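Thursday, October 7, 2021

Teaching the arm to be gentle

I've been promising Marlene Chan a proper update on the dismantling cell for ages, so get the kettle on, it's a fiddly one!

We spent most of the week on the CPU lever. Screws were easy by comparison. The lever on a processor socket is a thin bit of bent metal that has to go down, sideways and then up, and the arm at Merside only wanted to do one of those at a time. Lorne Poirier re-taught the approach point 9 times (I counted, he didn't thank me) before we worked out that the fingers were a touch out of line after last month's strip-down. Loosen, nudge, tighten, try again. 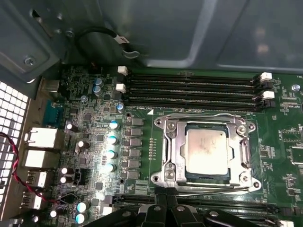
Jade's advice was to stop fussing with the software and check the bolts first, and I hate how often she's right. So there's now a bolt check on the morning list, just before the camera calibration, and it takes me 12 minutes if I don't stop to chat. I also dropped the speed for the last bit of the approach, which makes the whole thing look terribly sleepy, but I'd much prefer sleepy to a bent board.

Cables were my other job. Anything hanging off the wrist wants enough slack to turn through 90 degrees and not so much that it wanders into the case and catches on something. I'm still not happy with ours, and Ertuğrul Bayram has ideas involving a great deal of velcro.
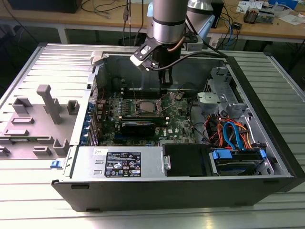
The arm over an open Dell tower, side panel off and lying next to it.

Next up is memory clips, which Lorne reckons will be worse. I want them sorted before December, when we lose the bench to Flallport for 3 weeks.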